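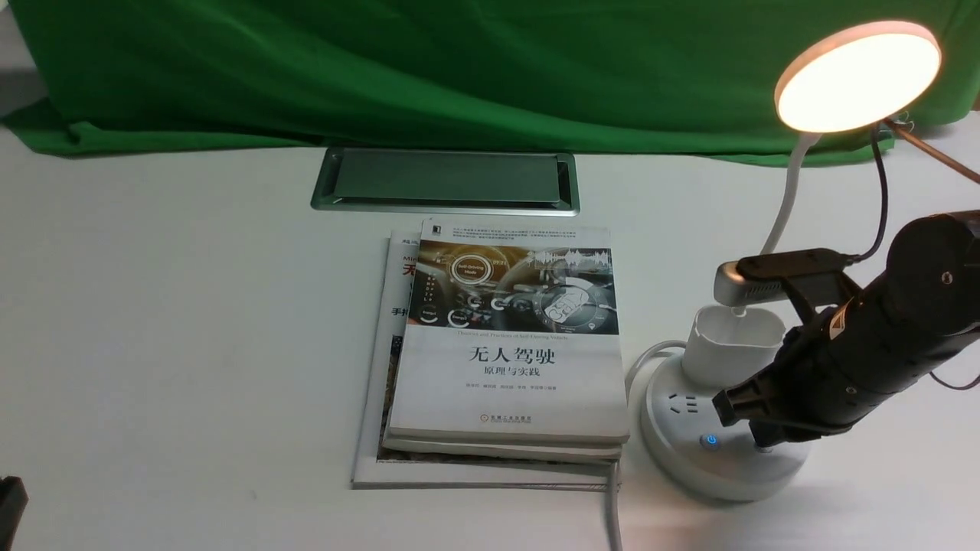
Our stock system is a Visual Basic 6 program that Peter Holub wrote for Rusthorpe before most of the warehouse staff could drive. It has 70 forms, 30 reports and no documentation. So when I was told to find a way off it, I went looking for a converter, and after some grumbling over the price I ended up with a license for Chauke.

Chauke reads your old project file, thinks for a while, and gives you a web application. That is the pitch, anyway. It does read the project file. It reads it very well, in fact, and the inventory report it produces on the first pass is the best part of the product. I found a form called frmTemp2_OLD_USE_THIS_ONE that has apparently been running our returns process for years. Annag Halliday in purchasing knew all about it and was surprised I didn't.

The conversion itself ran over lunch. Plain forms with text boxes and buttons came across cleanly, with the tab order intact, which I had not dared hope for. Grids are a different matter. Anything with an editable grid came out as a read-only table with a comment in the code saying "review manually." I got 200 of those comments. A few were about grids. The rest were about everything else, including one attached to a label.

Date handling is fine. Currency is fine. Printing is a web page with a print button on it, and our label printer treats it with open contempt. I rewrote that module by hand, all 4000 lines of it, and it got shorter, so I can't be too bitter.

Support is a ticket form and Jhair Palomino. If you get Jhair, you get a proper answer with code in it. If you get the form, you get a link to the page you were reading when you opened the ticket. Try to get Jhair.

I did look at Zavstead first. The demo was gorgeous and it choked on our second form, the one with the nested frames. The salesman suggested we simplify the form before converting it, and I suggested the same thing about his contract.

A couple of notes if you do buy Chauke. Run the inventory pass well before you commit to a date. Delete dead forms before converting, and ask purchasing which ones are dead. Keep the old program running next to the new one for a full month end. We kept ours going until October and caught two rounding differences, both of which turned out to be Peter's.

Three and a half stars. I'd give four if "review manually" came with a hint about what to look for. The stock system is now in a browser, it works, and frmTemp2_OLD_USE_THIS_ONE is still called that, by popular demand.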